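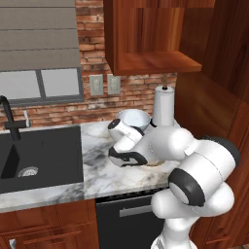
Athumani is a home-built robot project for putting away dishes, started in a shared workshop called Sullo by Babatunde Osagie and Ayodele Odukoya. It covers an arm, a gripper, a control program named Platari, and a simulated kitchen in which new motions are tried before the arm at the workshop runs them. The virtual kitchen has a sink, a marble counter, a brick backsplash and wall cabinets, and the arm works from in front of the counter. A paper towel holder stands right beside the bowl at the back, so the wrist has little room to come in from that side. The builders kept tight spots of this kind in the model on purpose.

History

Osagie began the project in November with an arm he had assembled on a bench in his garage. The first version could lift a plastic cup and set it down again, but it had no wrist sensing and often pushed the cup over. He moved the arm to Sullo, where Odukoya was building a camera mount for a different project, and the two combined their work.

The garage version ran from a single long script. Odukoya replaced it with Platari, which splits each job into short steps: approach, close, lift, carry, place and release. A step that fails is tried up to 2 more times before the arm returns to its rest position. Most of Platari was written during the winter, when the workshop's heating was out and the motors were too stiff to tune properly.

Simulated kitchen

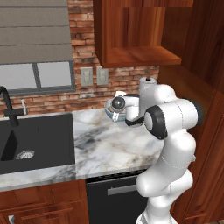

The main test task is moving a bowl from the counter to a wall cabinet. Each batch consists of 400 simulated attempts, with small changes made to the starting place of the bowl and the angle of the arm. Batches run overnight on a used desktop computer that sits under the workbench at Sullo. In the morning the builders sort the failures by step and replay the worst ones.

Early batches failed mostly at the close step. The planned path brought the fingers down too far from the rim, and the bowl slid away along the counter. A change to the approach angle fixed most of these cases. Later failures were more often collisions between the forearm and the underside of the cabinet — a problem that did not come up in the garage, where there was nothing overhead.

Placing

The place step took longer to write than all the others together. The arm has to raise the bowl to shelf height, keep it level, and turn the wrist without striking the cabinet door.
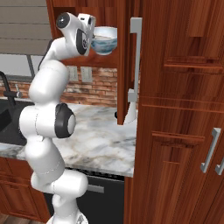
The simulated arm with its gripper at a bowl inside the open wall cabinet.

Platari treats an open door as a solid wall and adds a margin of 36 millimeters on each side of it. A smaller margin of 22 millimeters was tried first and dropped after the gripper on the workshop arm scraped a test door made from scrap shelving. Opening and closing the door are not part of the task and are done by hand at the workshop.

Hardware

The workshop arm is bolted to a steel plate clamped to the bench. Its joint covers were printed at Sullo, and the power supply came from Pirska, a surplus parts shop in the same building. The finger pads are cut from rubber sheet and are replaced when they start to harden. An emergency stop button is wired directly to the motor supply and works even if Platari has crashed.

Related work

Odukoya's camera mount was later finished as a separate build. It shares its wiring plan with Athumani but uses lighter motors and does not run Platari.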